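Dravari, six mois après : le logiciel de supervision qui voulait mon bien

Je gère l'informatique d'une PME de 100 postes répartis sur deux bâtiments, plus un troisième local que la direction appelle « le site nord » et qui est un préfabriqué avec un commutateur dans un placard à balais. Pendant des années, notre supervision a consisté en une série de scripts écrits par mon prédécesseur, commentés en abréviations de son cru, et en un téléphone qui sonnait quand la messagerie tombait. Le téléphone était le composant le plus fiable de l'ensemble.

En décembre, le budget étant à consommer avant de disparaître, on m'a demandé de choisir un outil sérieux. Trois candidats sont arrivés jusqu'à l'essai : Ustden, Puvuvell et Dravari. J'ai écarté Ustden au bout d'une matinée, l'agent refusant de s'installer sur nos serveurs les plus anciens, c'est-à-dire ceux que j'avais le plus envie de surveiller. Puvuvell a tenu plus longtemps. L'interface est superbe, on dirait le tableau de bord d'une voiture que je ne pourrai jamais me payer, et le devis confirmait l'impression. Restait Dravari, moins joli, moins cher, édité par une maison dont le site web semble avoir été fait par des gens qui n'aiment pas les sites web. Ça m'a plutôt rassuré.

L'installation

La documentation promet une mise en route en 70 minutes. J'ai apprécié la précision du chiffre. Il faut comprendre que ces 70 minutes commencent une fois que la base de données est prête, que les certificats sont générés, que le pare-feu est ouvert et que vous avez retrouvé le mot de passe du compte de service. Chez moi, le préambule a pris deux jours. L'installation elle-même, je le reconnais, est allée plus vite qu'annoncé.

Le serveur central tourne sous Linux, dans une machine virtuelle modeste. Les agents se déploient par stratégie de groupe côté Windows, par paquet ailleurs. La découverte automatique du réseau se lance d'un clic et m'a trouvé deux imprimantes déclarées mortes lors d'un inventaire précédent, ainsi qu'une borne wifi que je n'avais jamais vue et que je cherche encore. Elle répond au ping. Nous avons appris à vivre ensemble.

Un reproche tout de même sur cette étape : l'assistant propose par défaut d'activer tous les modèles de sondes. J'ai dit oui, en homme de confiance. Ne dites pas oui.

Les alertes

La première nuit, Dravari m'a envoyé 3228 courriels. Le compteur est exact, la boîte de réception me l'a affiché en gras à six heures du matin. On y trouvait de tout : des disques pleins à moitié, des services arrêtés depuis toujours, un onduleur qui tenait à signaler qu'il allait bien. L'incident réel de la nuit, une sauvegarde en échec, figurait quelque part vers la deux millième ligne, entre deux bulletins de santé de l'onduleur.

Il faut donc passer du temps sur les seuils, et là le produit devient bon. Les règles se composent par groupes, avec un système d'héritage qu'on met une semaine à comprendre et qu'on défend ensuite devant les collègues. On peut dire qu'une alerte n'existe que si elle persiste, que si telle autre n'est pas déjà levée, que si l'on se trouve dans une plage horaire donnée. Les dépendances entre équipements fonctionnent vraiment : quand le lien du site nord tombe, je reçois un message pour le lien et plus rien pour tout ce qui se trouve derrière. Puvuvell fait pareil, en option payante.

Au bout d'un mois de réglages, j'étais à 10 messages par jour, dont une bonne moitié méritait d'être lue. Je n'avais jamais connu cela dans ma vie professionnelle et j'ai d'abord cru que la messagerie était en panne.

Les tableaux de bord

Fonctionnels, gris. On place des blocs, on leur donne une source, ils affichent une courbe. Les couleurs ont été choisies par quelqu'un qui avait d'autres priorités, et le thème sombre se contente d'inverser l'ensemble, ce qui donne à l'état « critique » une jolie teinte turquoise assez apaisante. J'ai signalé le point au support. On m'a répondu que c'était noté.

La direction voulait un écran dans le couloir. J'ai fait un écran dans le couloir. Depuis, des gens s'arrêtent devant avec leur café et viennent me demander pourquoi la courbe monte. C'est lundi matin tous les jours, dans ce couloir. La courbe monte parce que tout le monde arrive et ouvre sa session, et j'ai fini par écrire cette phrase dans un bloc de texte sous le graphique. Le bloc de texte, au passage, n'accepte pas les accents dans son titre. « Activite reseau », donc.

Les rapports PDF mensuels sortent à l'heure et sont lisibles. Je les transmets, personne ne s'en est plaint, j'ignore si quelqu'un les ouvre.

Le support

Deux tickets importants en six mois. Le premier concernait une fuite mémoire du collecteur SNMP, qui gonflait jusqu'à ce que la machine virtuelle demande grâce. Edvin Boström, au deuxième niveau, m'a réclamé les journaux, puis d'autres journaux, puis m'a renvoyé un correctif avec trois lignes d'explication limpides. Du travail propre. Le second portait sur l'intégration à notre annuaire et a voyagé entre quatre interlocuteurs, dont un qui m'a conseillé de redémarrer le serveur. J'ai redémarré le serveur. Il fallait cocher une case.

La base de connaissances est abondante et datée. On tombe régulièrement sur la bonne réponse pour une version disparue, avec des captures d'écran montrant un menu qui a déménagé. Le forum des utilisateurs rattrape le coup, à condition de supporter un moteur de recherche qui classe les résultats selon une logique intime.

Les mises à jour

Trois depuis l'installation. Deux sans histoire. La troisième a remis tous les seuils de température à leur valeur d'usine et j'ai passé un vendredi intérieur, un jour de semaine comme un autre, à les ressaisir. Exportez votre configuration avant chaque montée de version. L'export est un simple fichier texte, bien structuré, qu'on peut ranger dans un dépôt et comparer ligne à ligne. C'est d'ailleurs l'une des meilleures idées du produit et elle occupe une demi-page à la fin du manuel, après les mentions légales.

Le prix

Facturation à l'hôte surveillé, par tranche, engagement annuel. Les équipements réseau comptent comme des hôtes, les imprimantes aussi, les machines virtuelles éteintes également, tant qu'on ne les a pas retirées à la main. Faites le ménage avant la date anniversaire. Notre revendeur, Westerberg, avait oublié de me le préciser mais n'a pas oublié de compter. Après négociation, on reste nettement sous Puvuvell, même en ajoutant le support étendu, que je vous conseille si vous n'avez pas un Edvin sous la main.

Ce que j'en garde

Pour : les dépendances, l'export en texte, un agent qui se fait oublier, une consommation raisonnable une fois le collecteur corrigé.

Contre : les réglages par défaut, le thème sombre, l'application mobile dont je n'ai pas parlé et dont je préfère continuer à ne pas parler. Elle se déconnecte. Voilà, j'en ai parlé.

Je renouvelle l'abonnement. Si vous avez moins de vingt machines, vos scripts et votre téléphone feront l'affaire. Au-delà, prévoyez un mois de seuils, désactivez les courriels la première nuit, et méfiez-vous de l'onduleur. 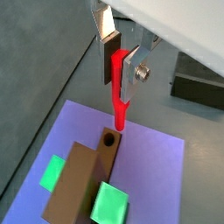

Mansa Ankrah
Même expérience avec l'assistant, sauf que chez nous les alertes partaient par SMS. La facture a fait le tour de l'étage. Pour les seuils effacés à la mise à jour, il existe une option « conserver les modèles locaux » dans les paramètres avancés du serveur, à cocher avant de lancer la montée de version. Elle est décochée par défaut, évidemment. Et je confirme pour les imprimantes : on en payait qui étaient parties à la benne.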